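Moving house with far too much kitchen

So we've finally left Altdale! I know I said I'd post in November and then went completely quiet, but if you've ever tried to pack up a flat you've lived in for years while also holding down a job, you'll forgive me. The new place is in Nestmont, up a hill that my knees already hate, and the kitchen is (I measured, of course I measured) 177 centimetres wide at the narrow end. Two people can pass each other if one of them breathes in.

The old kitchen was huge and ugly and I filled every bit of it. I had a drawer just for lids. When I started packing I was going to be sensible and do one box a night after tea, and I kept that up for maybe three nights before I got distracted by a shoebox of old recipe cuttings and sat on the floor reading about salmon mousse until nearly midnight. After that it was all a bit of a scramble.

The movers were from a firm called Trulard and quoted us £438, which seemed fair for the distance, and they were lovely, even when they saw the stairs. One of them carried my big Ketilsson casserole up on its own, under his arm like a rugby ball, because I'd forgotten to box it. It's cast iron and weighs as much as a toddler. I've had it since my first proper job and I'd have wept if it had gone down the steps.

Anyway, unpacking. I'd read somewhere that you should live out of one box for a week and only fetch things from the others when you need them, then give away whatever's left. I liked the sound of that very much. What I found in practice is that I needed the potato ricer on day two and the cake tins on day three, and by the weekend the hall was full of half-open boxes and you had to climb over the slow cooker to get to the loo.

What did help was laying things out where I could see them all at once. Cupboards are hopeless for this, you just move stuff from the back to the front and feel busy. Once it's all spread out you notice that you own four peelers and only like one of them. 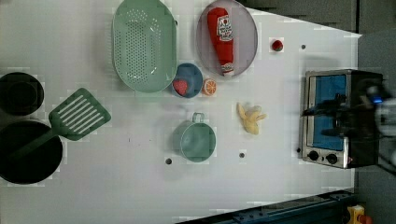
The peelers have gone, and so has the bread machine, which I'm a bit sad about even though it made bread shaped like a brick with a hole in the bottom. I've kept 7 mugs and that's my limit now (ask me again after Christmas). The lids are in a magazine rack on the side, standing up like records, and it works so well that I'm cross I didn't do it years ago.

Still to sort: the spice situation, which is currently a carrier bag on a door handle, and the oven, which runs so hot that my first batch of flapjacks came out like roof tiles. We ate them anyway, with custard. If anyone has a decent trick for working out what an old oven's numbers mean when they've all rubbed off the dial, please leave me a comment, I've got people coming for dinner and I've already promised them a pie.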